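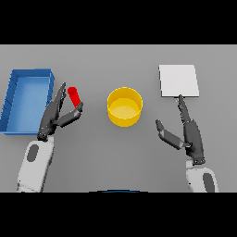 Sorting task in the Ukow simulator: red cylinder in the left hand, blue tray and yellow bowl empty.

Ukow Bench – frequently asked questions

Updated November. Short answers, more getting added when we have time. If yours isn't here use the contact form.

What do I get?
The simulator, the two-arm model with both hands, and the starter pack of tabletop tasks. Download only. No box, no dongle.

Do I need a real robot?
No. Most people on the Starter plan never hook one up. If you do have a pair of arms you'll want the Gruswood bridge, sold separately, see below.

How many tasks are included?
132 in the starter pack. Mostly pick and place, sorting by colour, handing over from one hand to the other. Trays, bowls, flat pads, small cylinders. Plain colours on a grey table so you can see what's going on.

Can I add my own objects?
Yes. Drop the mesh in the objects folder, give it a weight, restart. Restart is needed, sorry – reload on its own won't pick it up.

Can I change the table?
Size and colour, yes. Height too. Round tables not yet.

Why are there black bars on my renders?
Wide view saved into a square file. Go to Output, then Shape, pick Wide and they're gone. Older projects keep the old setting untill you change it by hand.

What computer do I need?
A decent gaming machine from the last few years is fine. Windows or Linux. Allow 29 GB of disk for the full install, a lot less if you skip the practice recordings.

Mac?
Viewer only. You can play back runs but not record them.

Both hands at once?
Yes, that's the default. To lock one, click the forearm and hit Hold. Locked arm stays where you left it, fingers too.

My hand drops small things. What am I doing wrong?
Probably grip force. Default is set low for the bowl and it's too soft for the cylinders. Bring it up a notch at a time. Also check you're pinching with the thumb and not just resting on it.

How many runs can I save?
2000 per project on Starter. No limit on Workshop. Export and delete if you hit the cap, the exports don't count.

What does it cost?
Starter is free for home and classroom use. Workshop licence is $700 a year per seat, tax extra. Schools should write to us before buying, there's a seperate price.

What's the Gruswood bridge?
Small add-on that sends a recorded run to real arms. Works with the Briggs controller only right now. Always do a slow run first with the table clear and your hand on the stop.

Refunds?
Workshop only, within the first month. Email from the address on the licence.

Is there a forum?
Yes, on the Flasbridge site, same login. Post your log file with the question please – much faster.

Can I use the renders in a report or a talk?
Sure. Credit Ukow Bench somewhere.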